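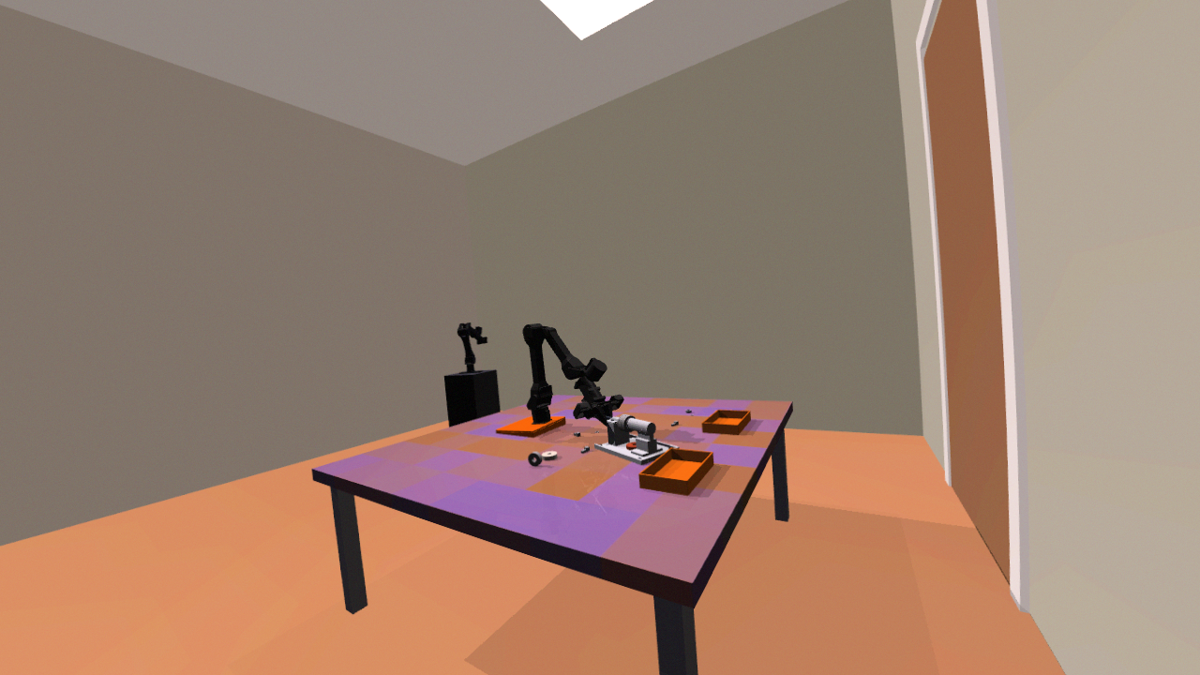

The Linis Automation Center opens its assembly hall to the public each October, and this page answers the questions the visitor office receives most often. The open day is intended for families, students, local employers and anyone considering a course or a career in automated assembly. Most guests begin in the simulation room, where each demonstration is first shown on screen before the group moves to the machines. The opening exercise is the one called Gondance, in which a black robot arm on an orange base plate works over a gray fixture with a small red part seated at its front, and two open orange trays stand on the same table. Guests who study the simulated version beforehand generally find the live demonstration easier to follow.

General questions

When is the open day held?
The open day takes place in October. The exact day is posted on the notice page once the teaching timetable has been approved. Doors open at 9:30 a.m. and the last group is admitted at 3:15 p.m.

Is there a charge for admission?
Admission is free. Guided places must be reserved, and reservations are accepted from the first week of September through the booking form or by telephone.

How large are the groups?
Each guided group has a maximum of 16 guests and is accompanied by two members of staff. Larger parties will be divided. Schools that wish to keep a class together should write to Marietjie Visser in the visitor office well before the booking period opens.

How long does a visit last?
A guided visit lasts 75 minutes. Guests may then remain in the public gallery until closing.

About the demonstrations

What will visitors see?
The guided visit has three stops: the simulation room, the assembly hall and the inspection bench. The simulation room comes first for every group. The assembly hall demonstrations are run by Dušan Nedeljković and his team, and the inspection bench is supervised by Elmarie Nkosi.

What is the purpose of the simulation?
A simulation is a computer model of the table, the arm and the parts. Staff use it to plan the movements of the arm and to check that it can reach each position without striking the fixture or the trays. Changes are tried in the model before they are transferred to the equipment in the hall. Our records for the current version of Gondance list 594 simulated runs before the first transfer was approved.

Why does the model show a room with so little in it?
The room in the model is kept plain on purpose. Walls, a floor, a ceiling and a door are enough to give the viewer a sense of scale, and a simple room allows the program to run smoothly on the classroom computers. The colors of the tabletop and floor do not match those in the hall.

There is a second arm behind the table. Does it take part?
The smaller-looking arm on the black pedestal has no role in Gondance. It is the same size of machine as the main arm and is used in a separate lesson on shared work areas, which is offered to college groups on request.

What are the ring-shaped parts used for?
The dark ring and the white ring are practice parts. Students use them when learning to teach an arm a pick position, as a round part can be approached from any side. Guests are welcome to ask the staff member at the console to explain the approach in more detail.

Will the live demonstration be identical to the simulation?
No. The order of work is the same, but the arm in the hall runs at reduced speed whenever guests are present, and the operator may pause it to answer questions. Occasionally a part is not gripped correctly on the first attempt. The operator will then stop the sequence, reset the part and begin again.

May visitors operate a robot?
Guests aged 14 and over may move the arm in the simulation with a hand controller. The machines in the hall are operated by staff only.

Safety and conduct

Are there age restrictions?
Children under 5 are not admitted to the assembly hall. They are welcome in the public gallery with an adult, and a family may split between the two areas and meet again at the inspection bench.

What should visitors wear?
Closed shoes are required in the hall. Long hair must be tied back and loose scarves removed. Safety glasses are provided at the entrance and must be returned at the end of the visit.

Is photography allowed?
Photographs for personal use are permitted in the simulation room and the gallery. Photography in the hall is at the discretion of the guide — some benches carry work belonging to partner firms, including Zendport and Du Plessis, and may not be recorded.

Access and facilities

Is the building accessible?
All three stops are on the ground floor and can be reached by wheelchair. A quiet visit with reduced sound is offered at 2:00 p.m. Please mention any requirements when booking, so that the correct guide can be assigned.

Is parking available?
The north lot is reserved for guests on the open day. Buses should use the service road and wait for direction from staff.

Can teachers obtain the simulation files?
Yes. A classroom version of Gondance is available to registered schools, together with a worksheet prepared by Chelsea Bickerstaff. Requests are handled by Tullio Fabbri in the education office and are normally answered within two weeks.

How can a reservation be changed or canceled?
Reply to the confirmation message with the booking reference. Canceled places are offered to the waiting list until noon on the day before the event.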